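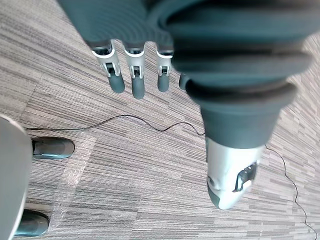 Handout 13: Carpet tiles, and which way round they go

Floor Finishes for Small Workplaces, Wimbridge evening course
Revised 07/07/2021

Last time we did underlay and broadloom, and I promised you something kinder on the knees. Carpet tiles aren't that much kinder (bring your pads!) but they do let you stop for a cup of tea halfway across a room and pick up where you left off. Try doing that with a four-metre roll.

I'm going to stick to striped tiles this week. Plain ones hide all sorts of muddle, whereas a stripe will show every single decision you made, so it's a very good teacher. Grey on grey on charcoal is what you'll meet most often in offices and training rooms, and it's what I've used for the worked sum further down.

Look at the back first

Turn a tile over before you do anything else. Nearly every make prints or stamps an arrow on the backing, and the arrow tells you which way the pile runs. On a linear stripe the arrow normally goes along with the stripe, but check, don't assume. I once laid half a corridor trusting the face of the tile and had to lift the lot.

Three ways of laying you should know by name:

Monolithic. All arrows the same way. With a stripe you get long lines running right across the room, and the seams fade a bit. Lovely if your walls are straight. If they aren't, the lines will point it out to everyone.

Quarter turn (some people say chessboard or parquet). Each tile is turned ninety degrees from the ones beside it, so the stripes change direction from square to square. You'll see the seams plainly and you're meant to. My own favourite for a busy room - a swapped tile doesn't stand out much later on, and light and dark streaks break up the marks from chairs.

Brick, also called ashlar. Arrows all one way, but each row shifted by half a tile. Looks smart, costs you more cuts at the ends.

There's a fourth, random, where you just lay them as they come out of the box. Only do this if the maker says the tile is designed for it. Random is surprisingly hard to do by hand, by the way. People start making little patterns without meaning to.

Setting out

Find the middle of each pair of opposite walls and snap two chalk lines that cross. Check the crossing is square with the three-four-five method from handout 4. Then dry lay a row each way, out to the walls, with nothing stuck down. If the last tile would be a skinny strip of less than half a width, shift your starting line by half a tile and try again.

On a quarter turn floor, the very first tile sets everything else, so put a chalk arrow on the subfloor beside it. Then build outwards in a stepped pyramid shape, a quarter of the room at a time. I say the directions under my breath as I go (up, across, up, across) and I don't care who hears me.

Seams want to be snug. Push the tile in till it touches and then stop. If you force them, the floor creeps, and by the far wall you'll be a finger's width out with peaks along the joins. Flick the pile out of the joint with your thumb or the back of a blunt knife so no tufts get trapped.

Worked sum: Room 205

The Pondance building has a plain rectangle on its second floor, Room 205, and it makes a nice easy sum. It measures 10 metres by 5 metres. The tiles are Kallero linear, 50 centimetres square.

Along the long wall: 10 divided by 0.5 is 20 tiles.
Along the short wall: 5 divided by 0.5 is 10 tiles.
20 times 10 is 200 tiles.

Now add your waste. I allow five per cent for a square room with whole tiles and up to ten where there are alcoves, pipes or pillars. Five per cent of 200 is 10, so we order 210, then round up to full boxes. The quote for that room came to £1,328 with tackifier and fitting included. Have a go at splitting that into a price per square metre and bring your answer along, we'll compare it with the broadloom quote from last week.

Ask for boxes with the same batch number. Dye lots do vary, and greys are the worst for it. If you can't avoid two batches, mix them across the whole floor from the start.

Sticking down

Tackifier, not glue. I use the Melnyk one and put it on thin with a foam roller, then leave it until it goes clear and feels like the back of a sticky note. Lay too early and you've got a permanent floor. The whole point of a tile is that you can get it up again when somebody drops their lunch on it.

Edges are cut last. Lay a loose tile exactly on top of the last full one, put another on top pushed up to the wall, score along its edge, and the piece of the loose tile you've exposed is your cut. Before you press the knife, look at the arrow. Then look at it again. On a quarter turn floor at least half of all the spoiled tiles I see are perfectly cut and facing the wrong way.

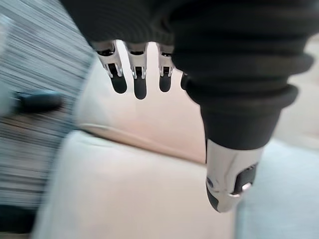
One student from the December group wrote to say that she had turned every tile correctly and her floor still looked patchy near the window, and could I please put something about light in the handout. Fair point, and I should have done it sooner. Pile looks lighter from one side and darker from the other, so low daylight will make a quarter turn floor seem like two different greys. Dry lay a patch by the window and view it from the doorway before you open the tackifier. If the client hates it, go monolithic with the arrows pointing away from the glass.

She also asked about vacuuming. Leave it overnight, then go over it slowly in both directions.

For next week

Measure one room at home or at work and draw it on squared paper, one square per tile. Put an arrow in each square for a quarter turn layout. Mark your cuts in pencil and work out the waste.

Bring a straight edge, a knife with fresh hooked blades, chalk line and knee pads. I'll have two boxes of offcuts for practising on, and there's a doorway bar to fit if we get that far.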